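Iston Street Tenants' Association
Minutes, Saturday, April 10, 2021

Meeting opened at 10:05. Minutes of the last meeting approved with one spelling fix.

Laundry room. Arriaga quoted $2,344 to replace both dryers. Hatsue Nishimura will ask for a second quote from Puline. Vote put off until we have it.

Internet. The rack with the blue NETGEAR switch stays as it is. The building contract runs to October.

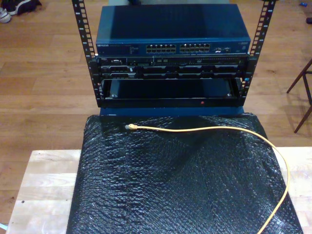 Riku Morikawa asked that the dryer money not come out of the roof fund, which stands at $938 after the gutter repair. Agreed. Any shortfall goes to a separate vote with 30 days' notice.

Bikes. Tags go on all bikes in the back hall next week. Untagged bikes will be moved to the shed.

Parking. Unit 63 again reported cars blocking the side gate. Letter to go to Inden, the managing agent.

Closed at 11:20.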